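빨래 분류

빨래 분류는 세탁 전에 옷과 침구, 수건을 색상, 소재, 오염 정도에 따라 나누는 가사 작업이다. 세탁 후 마른 옷을 사용자별, 보관 장소별로 나누는 일도 같은 이름으로 부르며, 이 경우 '정리 분류'라고 구별하기도 한다.

개요
분류의 기본 기준은 색상이다. 흰옷, 밝은색 옷, 짙은 색 옷을 따로 빠는 방식이 널리 쓰인다. 빨강이나 남색처럼 진하게 염색된 면직물은 처음 몇 차례 세탁에서 물이 빠지기 쉬워 단독 세탁이 권장된다. 그다음 기준은 소재로, 양모와 견직물은 일반 면 의류와 분리한다. 수건은 보풀이 많이 나와 따로 모으는 가정이 많다.

배색 의류
한 벌 안에 짙은 색과 흰색이 함께 쓰인 옷은 분류가 까다롭다. 소매 끝이나 밑단에 흰 줄을 댄 옷이 대표적이며, 바탕색의 염료가 흰 부분으로 옮겨 가는 현상을 이염이라고 한다. 이염을 줄이려면 찬물이나 30도 이하의 물을 쓰고, 세탁이 끝나는 대로 꺼내어 넌다. 젖은 채로 뭉쳐 두면 접힌 면끼리 색이 묻을 수 있다. 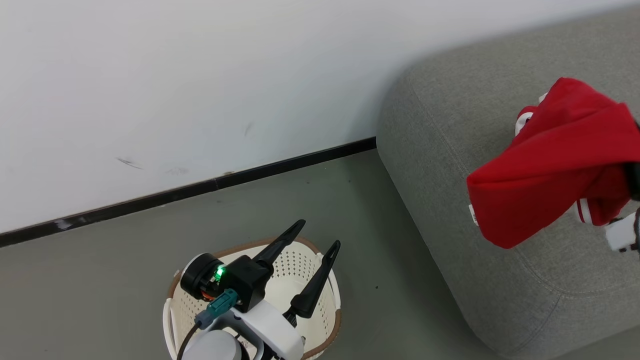
흰색 줄 장식이 있는 빨간 옷. 솔기에 작은 흰색 라벨이 보인다.

라벨 확인
옷의 옆 솔기나 목 뒤에 달린 라벨에는 섬유 조성과 취급 기호가 표시된다. 대야 모양 기호 안의 숫자는 물의 최고 온도를 뜻하고, 대야에 손이 그려진 기호는 손세탁을 뜻한다. 라벨이 없거나 글자가 지워진 옷은 찬물 약세탁으로 다루는 것이 보통이다.

분류 장소와 도구
세탁실이 따로 없는 집에서는 거실 바닥이나 침대, 소파 위에서 옷을 나눈다. 바구니를 두세 개 두고 입은 옷을 벗을 때마다 나누어 넣는 방법과, 한곳에 모았다가 세탁 직전에 나누는 방법이 있다. 앞의 방법은 자리를 더 차지하지만 세탁 당일의 일이 줄어든다. 천을 씌운 가구 위에 젖은 옷을 올려 두면 얼룩이나 냄새가 남을 수 있다.

가사 연구자 나즈와 비타르는 가정 90곳의 세탁 습관을 조사하여 색상만으로 옷을 나누는 집이 가장 많았다고 보고하였다. 소재까지 따지는 집은 그보다 적었고, 라벨은 새 옷을 처음 빨 때만 확인하는 경우가 많았다.

같이 보기
손세탁
이염
취급 표시 기호
옷 개기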